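The Workbench
Should you buy a table you have never touched?

Gilchrist opened its online-only furniture store in June, and by the following week three readers had asked whether the Dondholm table is worth $465. It seats six, ships in two boxes and carries what the company calls a 20-year promise. I have now read the promise. It covers the frame of the table. It does not cover the top, the finish, the hardware or "changes in the wood arising from normal indoor conditions," and that last phrase takes in most of what goes wrong with tables.

I don't have much against Gilchrist. The chairs they used to sell through the Eltuncombe showroom were decent, and a couple of them are still in my kitchen. What bothers me is that the showroom closed the same month the website went up, and we are supposed to believe this was done for our convenience. The letter to customers says shoppers "told us they wanted freedom from the sales floor." I would like to meet these shoppers. Everyone I know who has bought a table wanted to lean on it first.

Leaning is most of the test. Put both palms on one corner and push down, then push sideways. A table with weak joints will tell you in a few seconds. After that, get on the floor and look at how the legs are attached. A bolt that runs into a metal plate can be tightened again in five years. A screw driven straight into soft wood can be tightened maybe twice. None of this shows up in the listing, which offers eleven views of the top and not a single one from underneath.

Then there is the word "solid." Gilchrist uses it four times on the Dondholm page, and only once is it followed by the name of a material. The other three are "solid construction," "solid feel" and "a solid choice for growing families." You can say those things about a cardboard box if you are in the right mood. If the top is real wood all the way through, the page should say which wood. I wrote to ask on a Monday and received a reply within 48 hours, so credit where it's due, but the reply thanked me for my interest and sent me back to the page.

The reviews are no help either. The site says there are more than 1000 of them across the whole furniture line. The ones I opened were mostly written within a few days of delivery, when the most anybody can know about a table is what color it is. I would trade the lot for ten people who have owned theirs through a dry winter and a damp summer. A wide top moves with the seasons, and if it is fastened down too tightly, it splits or cups. You won't read about that in a review titled "Love it so far!!" 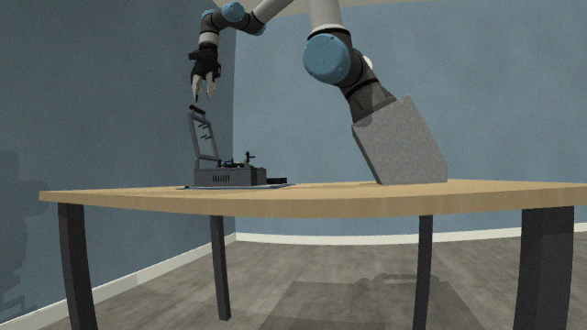
Returns are where the money goes. You get a month, which sounds fair until you reach the part about original packaging. Both boxes have to go back with every foam corner in place, and the buyer pays the freight. Pleromeo, which sells a plainer table for a bit less, at least sends a truck and takes the thing away unpacked. Their delivery windows are a bad joke (mine was "morning or afternoon"), but I would still take that deal over keeping two flattened cartons in the hall for a month.

My advice to the three who wrote in is to wait. Ask for the name of the wood and how the top is fastened, in writing, and ask what a return would cost to your zip code before you order. If they can answer all of that, the Dondholm may be a perfectly good table and I will say so in a later issue. In the meantime, the used store on the Eltuncombe side of the bridge has a long row of tables you can push on as hard as you like. Bring a flashlight for the undersides, and measure your doorway before you leave home.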